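Home Guides Rooms and Tables Contact Search

Section 4. Laying the checked tablecloth in the Taipe room

4.1 Before you start

This section is for the person who sets up the Taipe room before a meal or a meeting. The work takes one person, but with two persons it is easier and the cloth stays more straight. Please read all the steps one time before you open the cloth.

You will need:

- one checked tablecloth, red and white, from the Worine set
- one dry towel and one damp towel
- four cloth clips, if the table stands near the door
- the iron from the Tretau cupboard, only if the folds are very strong

The small cloth is for tables up to 130 cm long. For a longer table take the large cloth. The size is written on the label in the corner. Do not join two small cloths on one table, the squares will never meet properly.

4.2 Preparing the table

1. Remove everything from the table, also the things which belong to other people. Put these on a chair by the wall and not on the floor.

2. Wipe the top with the damp towel and after that with the dry one. Wait until the surface is fully dry. The red colour can come out a little on a wet table.

3. Check that the table does not rock. If it rocks, turn the foot at the short leg until it stands firm.

4. Leave at least 900 mm free between the table and the glass door. The door must be able to open all the way without touching a chair.

CAUTION: Do not pull the table alone over the wooden floor. Lift it at both ends with a second person. The marks of the legs are very difficult to remove.

4.3 Laying the cloth

5. Put the folded cloth in the middle of the table, with the label side down.

6. Open it first along the length, then to the two sides. Do not shake it in the air near the glass partition.

7. Look along the edge of the table. The line of squares should run parallel with the edge. If it runs crooked, hold the cloth at two corners and move it slowly. It is better to make several small corrections than one big one.

8. Compare the hanging part on both long sides. A difference as wide as one square is allowed. With more than this, go back to step 7.

9. Smooth the cloth with flat hands from the middle to the outside.

10. If you use the clips, fix them at the short ends, where nobody sits.

Note: Small folds from storage will go away by themselves in roughly 7 hours. If you have the time, lay the cloth on the evening before and skip the iron.

CAUTION: Never iron the cloth on the table. The heat goes through and leaves a white mark in the varnish.

4.4 Putting things on the cloth

11. Begin with the heavy things, in the middle. They hold the cloth in place for the rest of the work.

12. Small personal things, like a case or anything with a strap, may stay on the cloth near the far edge. Lay the strap on top of the table. A strap which hangs down can be caught by a person who walks past, and then the whole cloth comes with it.

13. Open the glass door only by its handle. Finger marks on frosted glass are seen from both rooms.

4.5 After use

14. Take off the clips before you lift the cloth. Shake the crumbs outside, not in the room with the long row of tables.

15. Wash at 40 degrees with similar colours. No bleach.

16. Fold the cloth with the red and white side in, and put it back on the shelf marked Statbridge. If you find a hole or a stain, write it in the book and leave the cloth on the lower shelf for Flor Chávez.

Questions about the tables and the floor go to Cristian Palomino. The washing instructions will be checked again in July.

Section revised 4/26/18 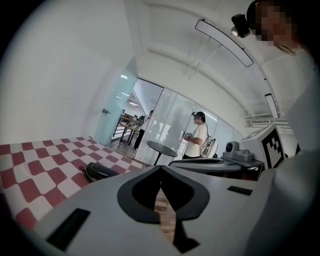

Fig. 4. Red and white checked cloth on the table, with the frosted glass door partly open.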